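Home News People Guides Events Contact
Search this site Enter keywords Go

Two pages on the wall: Noémie Collet on house rules for robot arms

Noémie Collet keeps her rules on two sheets of paper. She has them up before I've taken my coat off, and she wants to know which one I'd break first. I pick number six, the one about calling out before you move an arm. "Everybody picks six!" she says. "You feel silly saying it. You're standing right there, the other person is standing right there, and you have to say 'moving left' out loud like a bus driver."

Collet looks after working practice at Oltberg's Istbridge site, where people teach pairs of arms to pick up everyday things and put them away. When she started, the rulebook ran to 149 items. She read all of them in one sitting and then asked the operators how many they could name. The best score was four, from Khải Vi, and he had helped write it.
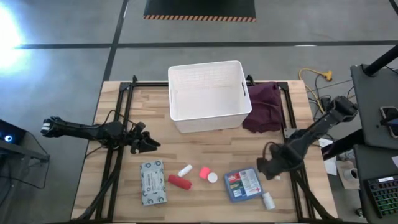 Page last changed: October, 4:10 p.m.

So she began again, this time from the table. Every session has a list of what goes on it, down to the small stuff. A first-aid kit box, a pack of wipes, a bottle cap: if it's on the list it goes out, and if it isn't it stays off. "A cap is a lovely hard thing to pick up," Collet says. "It's also a lovely thing to lose under a cabinet, and then your next session doesn't match your last one and you don't know why."

The floor gets its own section, which surprised me. She is fierce about cables. Her rule says that any lead crossing a place where people walk gets moved or taped before power goes on, and she'd like to go further and run everything overhead. "We're not there yet. Look down in any robot lab you visit and you'll find an extension cord. I look down first, always, before I look at the robot." Mugs are still under negotiation. The current wording says drinks may not go on the table or above it, and Collet told me with real delight that the phrase "or above it" took 45 minutes to agree.

What she loves talking about most, though, is hands. Plenty of written guidance assumes that a person and a moving arm will be kept apart, and for a lot of factory work that's the right place to start. In teaching work people get close. They guide an arm, steady it, reset a wrist, free up a joint. Her rules spell out who may do that, what state the arm has to be in, and what gets said beforehand.

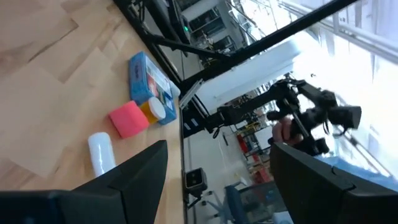 Words by Dilwyn Mathias

"A hand on the arm, near the gripper, is a normal sight," she says. "I don't want people to feel they've been caught doing something. I want them to have said 'hand on' and to have heard 'hand on' come back." The reply matters as much as the call. Until it comes, the first person waits. And with two arms at one table, the call has to name the arm, because the one you're not holding can still reach you.

I asked whether operators find it all a bit much. Loïc Baudry, who was coiling a lead at the next bench (of course he was), answered before she could. "First week, yes. After that you notice when somebody doesn't do it." He has been through the new rules from the first draft, and he's the reason rule nine is short. It used to be a paragraph about fatigue. Now it says: swap when asked, no questions.

The team tried the two-page version for 200 sessions before it became official, with a pencil hanging beside it on a string. People crossed things out. They added things. Maëlys Le Goff, who runs training at Bouvier and had come over to see how it worked, went home with a photocopy that still had the scribbles on it — Collet says the scribbles were the useful part.

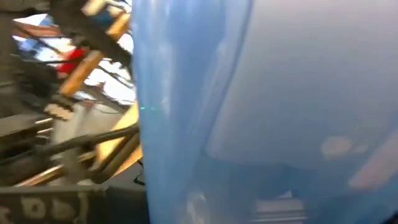 Camera checks are the newest addition, and the one Collet is still rewriting. Each wrist camera gets looked through before a session starts, and someone checks its view again whenever the task changes. Close quarters are where it gets interesting. Put a lens right up to a glossy light-blue surface and the surface fills most of the view, with blurred reflections lying across it and the rest of the room squeezed into a strip down one side. "If that's all you've got to go on, you don't know what the gripper is near," she says. Her draft asks for a second view from farther off before anybody moves an arm in a case like that, and it asks for the second view to be watched by a person whose only job is watching it. Vi thinks that last bit is too strict for a small team. They were still arguing about it, cheerfully, when I went to find the coffee.

The next draft goes to the group working on Zakenex, who use different arms and have their own habits. Collet can't wait. She expects them to hate rule six, and she has already sharpened the pencil.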